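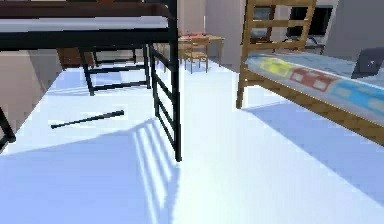 Getting a Track Car Ready After Repairs: Workshop Tips

First time out after a big repair is my favorite day of the year, and most of what makes it go well happens in the garage the week before. I've been looking after a little Cuadros coupe for 16 seasons now, and these are the habits that stuck.

Paint-mark every bolt you torque
Get a paint pen and draw a line across the bolt head and onto the part behind it. If the bolt moves, the line breaks, and you'll spot it in seconds in the pits. Yellow shows up best under a dirty car!

Bleed the brakes twice
Once when the lines go back on, and again after the car has been driven up and down the street. Tap the calipers with a rubber mallet while a helper works the pedal – you'd be amazed how much air is hiding in there.

String the wheels
You don't need a fancy alignment rack. Two jack stands on each side, some fishing line pulled tight and a steel ruler will get your toe very close. Roll the car back and forth a few feet before you measure so the suspension settles.

Hubert Egger, who I share a pit with at Dorklow, swears by old floor tiles with a bit of grease between them as turn plates. I tried it in February and he's right, it works great.

Keep a box for the odds and ends
Every clip, washer and shim that comes off goes in a muffin tin, in the order it came off. Work backward through the tin when you put things together. Anything left over means you go look again.

Warm it up, then look underneath
Let the engine reach full temperature, shut it off and slide a sheet of clean cardboard under it. Leave it overnight. Drips show up beautifully on cardboard, and you can write next to each one where it came from.

Take it easy on the first laps
Two slow laps, then straight back in. Hands near each wheel hub (near, not on!) to feel if one is hotter than the rest. Check your paint marks, check the wheel nuts, top up the fluid and go have fun.

More from the workshop
Storing slicks over the winter
A cheap fix for foggy visors
Packing the trailer for Ollberg
Cleaning up stripped threads

Want new tips by email? Join our newsletter. You can unsubscribe at any time.

Contact | © Diswood Garage Notes | Back to top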